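In Defense of the Boring Test
October 2, 2025

I build robot arms in a shared workshop, in the evenings, after a job which has no relation to robots. English is my third language, so please forgive me if I am too direct. I want to argue for something unpopular among people who build at home: we should spend much more of our time in simulation, and we should make what we do there as dull as we can.

My project is called Trevine. It is a pair of arms on a table, and the goal is simple to say. They should put things from the table into a shelf and take them out again. I started in June with real motors and a real shelf. I was proud, and I was in a hurry. By the end of that month I had spent 559 dollars on parts, of which a good portion was for replacing parts I had broken myself. One wrong sign in one line of code, and the elbow went into the shelf with full force.

So I moved the work into a rendered table. The others at the workshop were polite about this, but I could see they were disappointed. A motor that moves makes people come over from the other benches. A window on a laptop does not.

The shelf is where I learned the most. My model of it is light blue, with open compartments, a thick rail along the bottom and a lip at the front of each floor. I made the lip because the real shelf has one. For weeks I thought of it as decoration. Then I watched the arm try to slide a bottle in, and the bottle stopped at the lip and fell back, again and again, 94 times in one night. On a real table I would have given up after 4. Now, before I let the arm try anything, I look at the bottle and the rail together from low down, and I ask how high the bottom of the bottle has to travel.

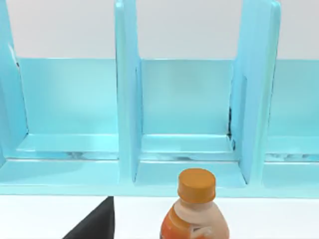
What the hurry costs

I know the usual answer to all this. The simulation is false, the friction is false, the light is too clean, and what works there will fail on the bench. I accept every part of this. My walls are plain and my table is white, and no table in our workshop has been white for a long time.

But I think the people who say this compare the simulation with a perfect real experiment, and at home we do not have such experiments. We have one arm that is a little bent, a power supply borrowed from another bench, and two hours before the building closes. When my real arm missed the bottle, I could not tell if the cause was the code, the cable or the screw that I had forgotten to tighten. In the rendered table there is no screw. If the arm misses, the mistake is mine, and I can find it the same evening.

There is also the question of who may join. A new member of our workshop cannot break my simulation. She can copy it, change the position of everything, make it worse and learn from that. I would not give her my real arms for the same purpose, and I am a little ashamed to write this.

Keep the objects ordinary

My second opinion is about what we put on the table. Many home projects use colored cubes. A cube is kind to a gripper. It has flat sides and it stands well, and success with cubes tells you almost nothing about a kitchen. I prefer a bottle with a screw cap and a closed book lying at an angle. The book is harder than it looks. It is wide and thin, there is no handle, and the gripper must find an edge that is nearly on the table. I tried to solve this with one arm for much too long, and I now believe two arms are needed, one to hold and one to lift.

I also leave a lot of white space between the objects. Friends tell me this is too easy, and that real tables are crowded. They are right, but I want to understand one book before I try to understand a pile.
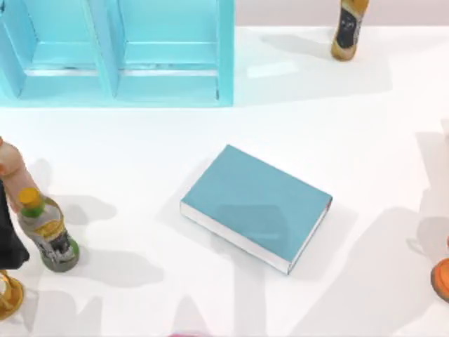 Write down the failures

The last thing I ask is that we publish our bad runs. I have 3802 saved attempts on my disk, and the failed ones are the part I open most often. When home builders show their work, they show the one minute in which everything goes well. I did it too, in June, with a short video, and I received questions from beginners who could not understand why their own arm was so much worse than mine. It was not worse. They had seen my best minute and compared it with their whole month.

The real arms are still under a cloth at the back of the workshop. I will return to them when the book goes into the shelf in simulation without my help, and I have stopped promising a date for this.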